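9/5/18
Adhesive residue, Cutmont panels, second round

Continued from the June batch. Same 16 coupons, same Esora solvent, but the dwell is longer and the scraper is nylon now. Peel at 56 percent humidity was uneven on the first four, so I reran them after lunch and kept both sets of numbers.
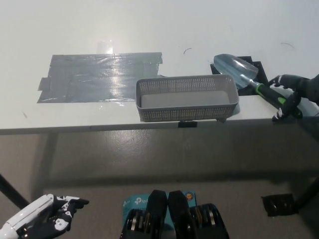
Reply in the margin, unsigned: the reruns should not be averaged with the originals. Two peels on one coupon are two different surfaces. Agreed, they are split in the sheet now, columns D and E.

Residue mass is still the weak measurement. The balance drifts when the hood fan is on. Tared with the fan off, then waited 61 seconds before each reading. Spread came down, except on coupon 9, which has a gouge from June.
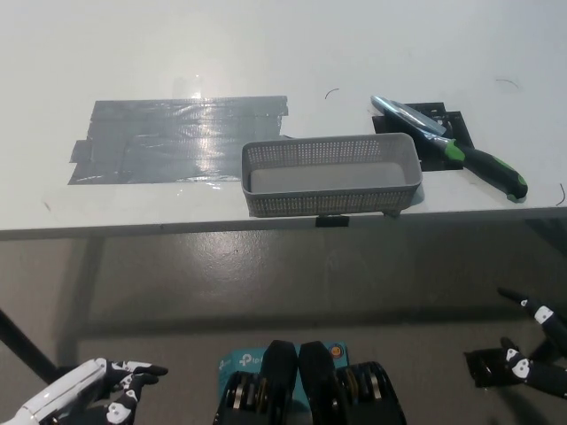 Surface Prep Group, Gastomstead Building

Cloth backing leaves more behind than film backing on every panel so far. Most of it sits along the strip edges. Pacheco primer lots are not mixed within a set; check the lot code before pulling panels. Roller passes unchanged, 1000 g load, two each way.

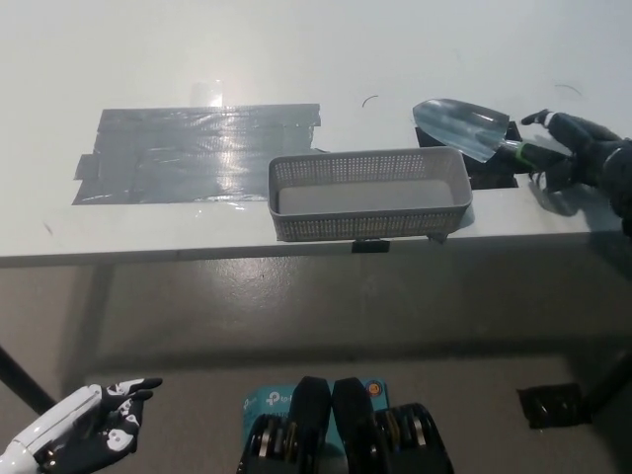

To do

Order blank coupons.
Repeat coupon 9 on a fresh panel.
Log fan state in the sheet.
Ask whether the long dwell softens the primer.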